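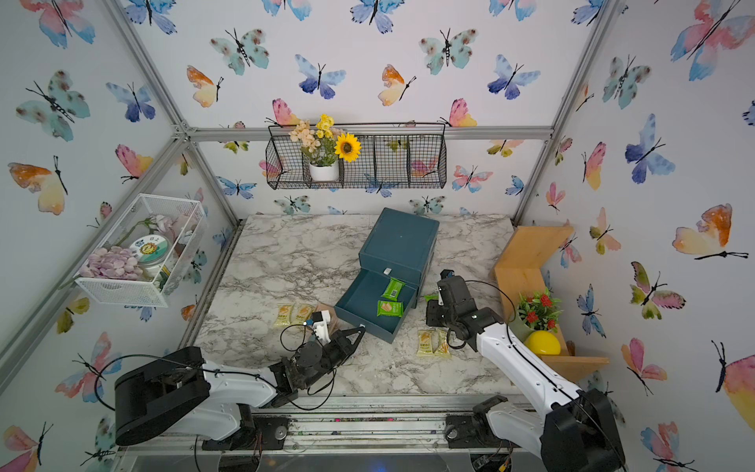 Teal drawer cabinet with snack packets, marble-patterned tabletop

Cluststead: The Complete Series (Blu-ray box set)

All four seasons of the small-town comedy drama in one set, plus the feature-length finale. Released by Jistar Home Video. Limited to 3000 copies, each numbered on the back of the box.

Cluststead follows Mina Drenero, who comes home to run her late father's radio station and finds that half the town has a show on it. The first season is mostly light. Things get heavier in the second when the station loses its license, and by the fourth the Drenero and Khattak families are barely speaking. If you only caught the early episodes on TV, the later ones are worth your time.

What's new in this set

The earlier DVD release used the broadcast edits, which trimmed a few minutes from most of season three. This set has the full versions. The picture was rescanned from the original film for seasons one and two. Seasons three and four were shot on digital video and have been cleaned up but will look a little softer on a big screen.

The finale runs 86 minutes and is presented as one piece. On TV it was split into two parts with a recap in the middle – the recap is gone, and the music cue that used to cover it has been put back where the composer had it.

Extras

- Commentary by series creator Shagufta Baloch on the pilot, the license hearing episode and the finale
- Deleted scenes from seasons two, three and four
- "On Air at Cluststead," a making-of feature
- Table read of an episode that was written for season one and never filmed
- Bloopers
- Original promos

The first 1000 copies also come with a printed booklet containing the shooting script for the finale, with Baloch's handwritten notes in the margins. Once those are gone the set ships without the booklet. The price stays the same.

Details

Format: Blu-ray
Region: Free (plays on all Blu-ray players)
Picture: 1.78:1 widescreen
Sound: English stereo; 5.1 surround on the finale only
Subtitles: English for the deaf and hard of hearing, Spanish
Packaging: Hard slipcase with one case for each season. The finale and extras share a disc in the season four case.

Please note

The song over the closing credits of the season two opener has been replaced. We could not clear the original. All other music is as broadcast.

There is no digital code in the box. The commentaries are not subtitled.

Shipping and returns

Orders start shipping in December. If you order this with something that is already in stock, both items will be held and sent together – place two orders if you want the other one sooner. Unopened sets can be returned for a full refund. If a disc won't play, write to us with the number on the back of your box and we will send a replacement disc.

Limit of two per customer.

Get news of upcoming releases by email. Sign up for the Jistar newsletter. You can unsubscribe at any time.

Contact us | Shipping | Returns | © Jistar Home Video. All rights reserved. | Back to top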